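Progress report to the Ebrahimi Fund
Project: Waler Adult Evening Classes
Prepared by Mahnaz Nouri, Programme Manager
Saturday, January 4, 2025

This report covers the second period of the grant and follows the headings agreed with Mr Katona at the outset. 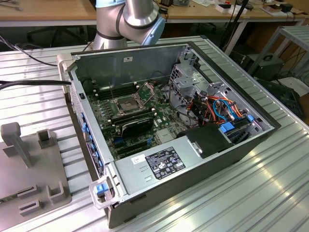
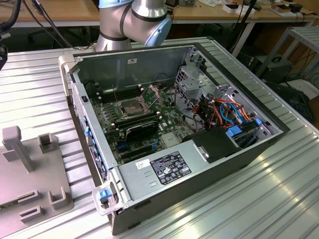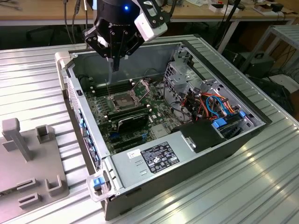
Desktop computer with its side panel removed.

Enrolment for the period stood at 103 adults, of whom 63 joined the reading and writing classes and the remainder the numeracy classes. Attendance was weakest on the late session at Jiveck, where the bus timetable changed shortly after the start of term. Several numeracy learners asked for reading matter drawn from working life, and Homa Zamani has written a short unit on following technical instructions. Its vocabulary page takes its words from the inside of a desktop computer — motherboard, memory slot, graphics card, socket — and learners use them to put a set of jumbled sentences in order. The unit will be offered at both sites from February.

Staffing

Shahab Akbari has taken over the beginners' group at Cesell. One tutor post remains vacant. It has been advertised twice, and four applications are under review.

Expenditure

Spending is within budget under all headings except room hire, where the charge at Jiveck rose mid-term. We request approval to move the underspend on printing to cover the difference. Babak Taheri will send the revised budget sheet separately.

Next period

Nine learners are entered for the spring certificate. Initial interviews for the summer intake will be held at Cesell, and a crèche place will be available to parents who apply in advance.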